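How Long Does a Towel Stay a Good Towel?
Azra Leka and Vasilis Hodžić, Jirdale textile project

We started this project in November with a question from Azra's aunt, who runs a small guesthouse and was tired of towels that stop drying anybody after one season. We loved it right away! It sounds simple, and then you start reading about loops and twist and finishing oils and suddenly it's midnight.

Terry cloth dries you because of its loops. Each loop adds surface for water to cling to, and low-twist cotton leaves more room between the fibers. New towels often do badly at first (we were so surprised by this) due to softener left over from the mill.
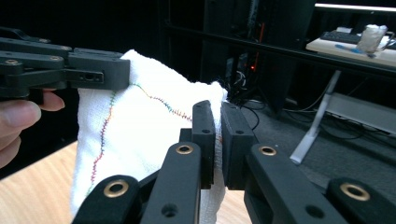 Fig. 1. White towel with multicolored stitching.

Our method was the sinking test. You cut a square of cloth, lay it flat on water and time how long it takes to go under. We ran it on 30 squares from two suppliers, Odura and Yordanov, before washing and after every fifth wash. Half the squares got Pollumix liquid softener and half got plain detergent. Vasilis did the timing, Azra kept the notebook, and the bathtub was busy for weeks.

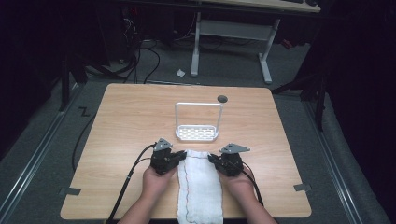 Vol. 39, p. 344

The plain-detergent squares got faster and faster up to the tenth wash, then leveled off. The softener squares felt wonderful and floated like little rafts. One of them was still on top when we came back from lunch! We rinsed a few of those in white vinegar and most of them sank much sooner on the next try, though two didn't change at all and we'd love to know why.

Borders were a headache. The flat woven band near the hem has no loops, so any square that included it ran slow. We threw those results out and cut again.

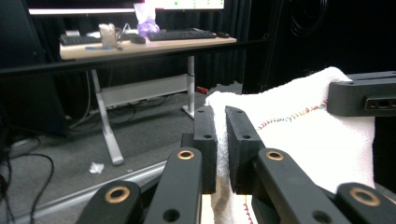

p. 345

Next we want to try line drying against the tumble dryer, using the same wash schedule. Azra's aunt has already offered us a stack of old bath sheets, and the notebook still has plenty of blank pages.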